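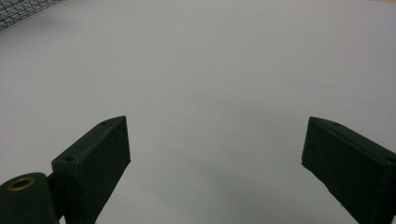
4. Running the Hand-Held Gripper Station on Visitor Days

This section covers the table where visitors try the Gralell hand-held gripper themselves. The station with the fixed arm is in Section 5. Read Section 2 (Power and Charging) first if the unit has been in storage since February.

One host can run the station. Two are better when a school group is booked.

4.1 Before the doors open

1. Wipe the tabletop with a dry cloth. Do not use spray cleaner near the gripper.
2. Put the gripper on its stand and plug in the data cable. The light on the handle turns green.
3. Squeeze the trigger slowly, all the way, and let it go. The two fingers should meet along their full faces and open again without sticking.
4. Check the screws in both fingers. If one turns under light finger pressure, tighten it with the short key from the Werkora drawer.
5. Start the Vrabec program on the laptop and choose Visitor. Leave the password field blank.
6. Hold the gripper over the bare table and press Zero. Wait for two beeps.

Note: Zero must be done with nothing between the fingers. If a block or a sleeve is in the way, the width reading will be wrong for the rest of the session. Press Zero again to clear it.

Note: The program asks for a session number. On Dreltuddale visitor days, enter 772.

4.2 With visitors

1. Show the grip once yourself. Pick up a foam block, move it to the tray, and let go.
2. Hand the gripper over handle first.
3. Press Record when the visitor is ready and Stop when the block is in the tray.
4. Play the recording back on the big screen. Most people want to see this part twice — allow time for it.
5. Press Zero before the next person.

Children under eight use the gripper with an adult holding the cable.

CAUTION: Keep hair, scarves and lanyards away from the pivots. The fingers close with the force of the hand on the trigger, and a strong squeeze can pinch skin.

CAUTION: Do not let visitors pick up glass, drinks or phones.

4.3 If something goes wrong

Light stays red: unplug the data cable, count to ten, plug it in again.

Error 2214 on the laptop: the disk is full. Move old visitor recordings to the shared folder, then restart Vrabec.

Fingers close unevenly: stop using the unit and put it in the repair bin with a note. Marek Slanina checks the bin after each visitor day. Use spare unit 39 in the meantime.

4.4 Closing down

1. Stop any open recording and exit Vrabec.
2. Unplug the cable at the laptop end first.
3. Return the foam blocks to their bag.
4. Sign the sheet and leave it with Naomi Sang at the front desk.

Section last changed 2018-07-23, Z. Štěpánek. Step 6 in 4.1 is new.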